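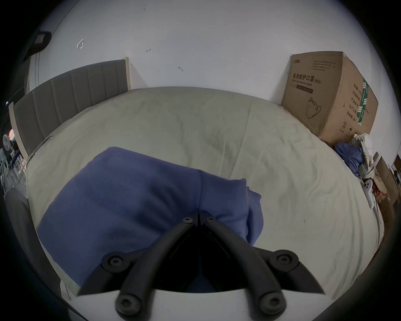
Att. 1 - headboard end, sheet rucked up again, mask carton by the wall

Search tickets All queues Go

Ticket 3230
Opened 9/12/26 by Anneli Peltonen
Room 26, Bemley house
Item: bed, Varneo, upholstered headboard
Problem: fitted sheet won't stay on, bed creaks at headboard end
Priority: normal

Sheet comes off the headboard corner every night. Put it back in the morning, flat, tight, gone again by next day. Creases all over no matter what. Also a creak when you sit down on the headboard side, worse when you lean back. Not sure if same problem or two.

Tried so far:
- sheet turned the other way round. no change
- different sheet from the linen closet, same size on the label. Same thing
- tightened the headboard bolts I could reach. Creak better for a day, then back
- pulled the bed off the wall, pushed it back. Nothing

Haven't tried straps. Don't have any.

Update, Anneli
Measured the mattress like you asked. 26 cm deep at the side, with the topper on. The sheet label says "deep" and no number, very helpfull. Packet long gone.

Creak is definitely the headboard. Had Aatos lean on the mattress while I held the wood edge and it moved against my hand. Only a little. The padded panels themselves feel solid.
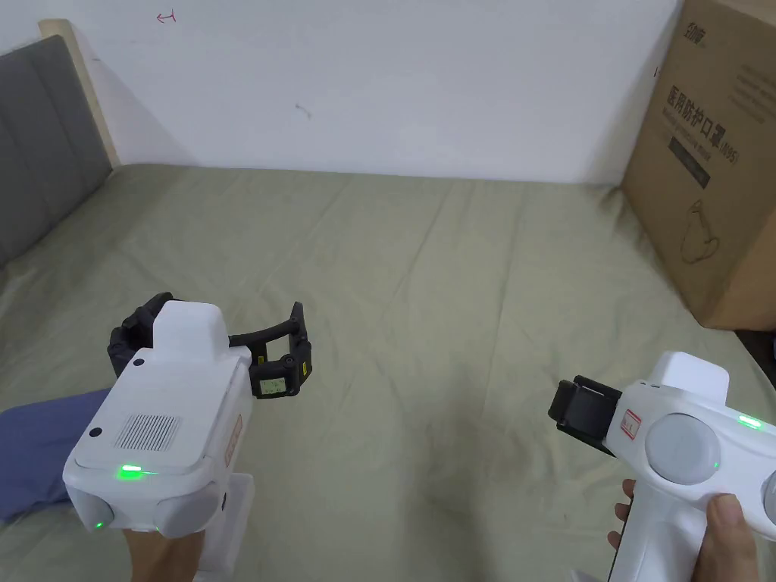
Att. 2 - mattress surface and headboard, carton at the right

Marks on the wall too, red one and the gray scribble. Separate ticket for paint, don't merge them. Last time they got merged and both got closed!!

Faint spots on the sheet, near the front.

Status changed: New > Waiting on requester
Note from desk: take topper off for one night, keep same sheet, report back. Leave the box off the mattress overnight too if it's been living there.

Update, Anneli
Topper off. Sheet stayed on. Slid a bit at one corner but stayed on. So it's the depth. Creak no different, so two problems then.

Carton: it's the N95 one, it goes wherever there's space, floor or bed depending who's sorting. I'll find it a shelf. Clothes too, the plaid shirt and that lot are waiting to be put away. Does weight on one side matter for the slats? Nobody told me a limit.

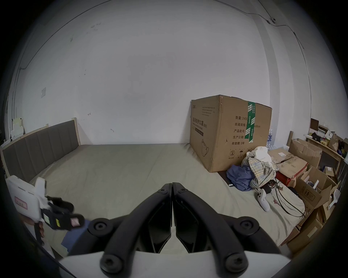

Oskari Kokkonen: Weight on the mattress won't hurt the slats, but it will drag a shallow sheet toward that side, so yes, get the carton off before you make the bed. For the creak take the headboard right off, put a felt washer between wood and frame at each bolt, then tighten bottom first, top last. I had the same bed in March and tightening alone never held. Sheet for that depth plus topper needs to be the extra deep one.

Update, Anneli
Ok. Felt washers - do we have them or do I buy? Extra deep sheets requested from Lappalainen, order ref 600. Will do the headboard when there's somebody to hold the other end. Leave open pls.

Status changed: Waiting on requester > On hold (parts)
Assigned: Oi-ling Sin

Related tickets
Wall marks, Room 26 - repaint
Headboard loose after move
Linen closet: sheet sizes not labeled
Shelf request, Rumora storeroom
Slat popped out, guest bed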